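Gripper diary, second week: the football
Feb 15, 2020
4 min read

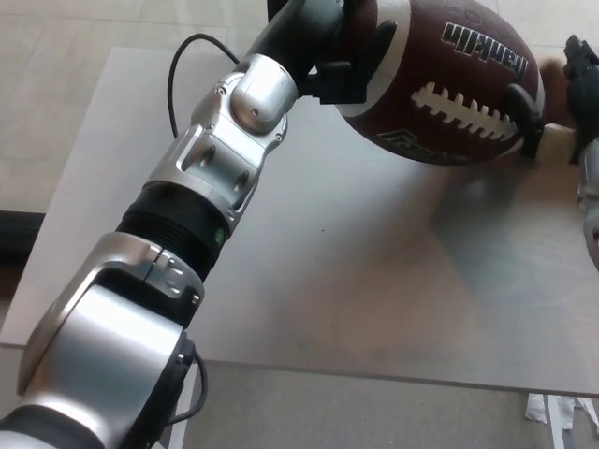
Gripper on the left, fingered hand on the right, one Franklin football between them.

I have been looking forward to the football all week. Boxes are fine, mugs are fine, but a ball that comes to a point at both ends and has laces down one side is a proper test, and I wanted to see the two hands on it together before I wrote another word about which one I like better.

So, the setup. Left arm has the plain two-sided gripper, the Hilulero one, with the flat black pads. Right arm has the fingered hand from Backlund, which arrived in a box so well packed that it took me most of a morning to get it out. Both run off the same Ater controller, and that has made swapping things over a lot less painful than it was at Paltton, where every hand had its own little box and its own little temper.

First go was the gripper by itself. Force limit at 200 on the Ater scale (I still don't know what the units are, the manual just says "units"). It picked the ball up! Then it rolled slowly round in the pads until the heavy end was pointing at the floor, and off it went under the desk. Tried again at 302, which is the most I dare ask of it, and it held, but it dented the ball a bit and I felt bad for it.

Then the hand by itself. Lovely to watch. The fingers close one after another and sort of feel their way round the curve, and the pebbly surface gives them plenty to hold on to. It is slow, though. I had time to drink half my tea during one grasp. And if the thumb lands on the laces it slides along them and the whole grip goes crooked.

Both together is where it got good. The gripper takes the weight and the hand just steadies the far end with its fingertips. With the hand helping I could bring the gripper right down to 100, no dent, no rolling. I lifted it, tipped it, put it back on the table, lifted it again. I did this far more often than the test plan asks for and I'm not sorry.

Things to remember for next time:

- The gripper likes the fat part of the ball. Any nearer the point and it squirts out like a bar of soap.
- Start the right arm a moment later than the left. When they arrive together they shove the ball about between them.
- The head camera loses sight of the far end as soon as the gripper closes, so the hand is going in half blind. I want to try a second camera low down on the right.
- Loop rate at 1000 is smooth. Anything lower and the left wrist buzzes.
- Check the cable by the elbow before the big tipping move. It has enough slack, but only just.

If I had to pick one tonight I would still say the gripper, because it is quick and I understand it. But I keep thinking about those fingers. They did something this afternoon that I never programmed, a small shuffle along the end of the ball to get a better hold, and I replayed the log to work out where it came from. Backlund's own grasp routine, I think, doing its thing underneath mine. I want to read up on it before I touch any more settings.

New pads for the gripper should be here in March, softer ones. Tomorrow I'll pump the ball up a bit and run the whole lot again.

Contact | © 2020 Gripper Diary | Back to top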